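Report the Resets: Against the Single Success Rate in Bimanual Manipulation

Sharada Varma
June 2, 2020

Most papers on learned manipulation still end in a table with one number per task. The number is a success rate, it is given to one decimal place, and the text around it says that the method beats the baseline. I have written such tables. I now think they hide the quantity a reader most needs, and that a lab with limited robot time should stop producing them in that form.

My argument concerns table-top work with two arms, where a policy is trained from teleoperated demonstrations and then tested on the same bench. That covers most of what my group does under the Handstead project, and much of what comes across my desk for review. I make no claim about mobile robots or about grasping from bins, where the testing habits are different.

Consider what happens between two trials. A person walks up to the bench, puts the objects back, steps away, and starts the policy. The paper calls this a reset and gives it half a sentence, usually "objects were placed randomly within the workspace." People do not place objects randomly. They place them where the last few trials went well, or where they can reach without leaning over an arm, or where the object happened to be standing already. Over a long session the starting positions drift toward the easy part of the table, and the drift is different for each operator.

We measured this last November, when Remo Danzer ran a sorting policy for 208 trials and logged every start pose from the overhead camera. The instructions were the ones we had used in two earlier papers. For the first 40 trials the start poses covered the permitted area well. By the end of the session they had contracted to a patch near the center line, within easy reach of both arms. The success rate rose over the same period. The policy weights were frozen, so the rise had nothing to do with learning. Had we stopped early we would have reported a worse policy, and had we dropped the early trials as warm-up, a practice I have seen defended in print, we would have reported a better one.

The second problem is clutter that stays on the table. Utensils and dishes make popular test objects because they are cheap and everyone understands the task. They are also thin, shiny, and nested, and a bundle of them never comes back to the same state after it is handled. The tilt of one handle decides whether the finger pads close on metal or on air.
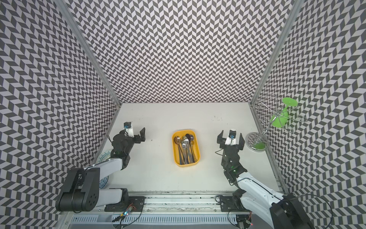

A protocol that specifies the pose of the container and leaves its contents to the operator has specified the easy variable. In our logs the pose of the container explained very little of the variation in outcome. The arrangement of the contents explained much more, and we had been recording it as a single word in a spreadsheet column. Objects that are not part of the task matter as well. A rack at the side of the bench limits the approach angles of the nearer arm, and if it moves between sessions, the sessions are no longer comparable.

The usual reply is that more trials will average this out. They will not. Averaging removes noise that is independent from trial to trial, and operator drift is correlated by construction, each placement being made with the memory of the one before. The Tesfamariam benchmark went to 4000 trials across several sites and reported very narrow intervals, and the intervals are correct for the distribution that was sampled. What that distribution was, the report does not say. A narrow interval around an unknown target is of limited use to a group that wants to reproduce the result on its own bench.

A more serious objection is cost. Scripted placement is slow. Someone must generate the start states in advance, print or project them, and check that each was achieved. On our bench this lengthened the reset enough that we could run fewer trials in a session, and students with deadlines did not welcome the change. I accept the cost. Fewer trials from a known distribution support a claim that can be checked, and the larger set does not.

My proposal has four parts. First, start states should be drawn before the session and released with the paper, as images and not only as coordinates. Second, results should be broken out by start state, so that a reader can see whether failures are spread evenly or gathered in one corner. Third, the person who resets the bench should not know which policy runs next. This is simple to arrange when two policies are under comparison, and it is seldom done. Fourth, any trial in which the operator corrected a placement after the arms had started should be reported in its own row.

We applied all four to the Pluston policy, our best performer at the time. Under the old protocol it led its baseline on all 7 tasks. Under the new one it led on four, was level on two, and was worse on the cup task, where most failures began with the cup on the far side of the bench from the arm that had been used in training. None of this was visible in the original table. It was also the most useful thing we learned that year, and it led directly to a change in how we collect demonstrations: the operator now alternates arms on a schedule.

Ener, the logging tool we wrote for this, stores a still from each camera at the moment the policy starts and another when it stops. It does little else. The stills take up almost no space next to the joint data and the video, and they have settled more arguments in our group than any statistic.

Reviewers could move this along faster than authors. I have begun asking for start-state images in every manipulation paper I review. Two sets of authors sent them within a day. A third replied that none had been kept, and I recommended that the trials be run again.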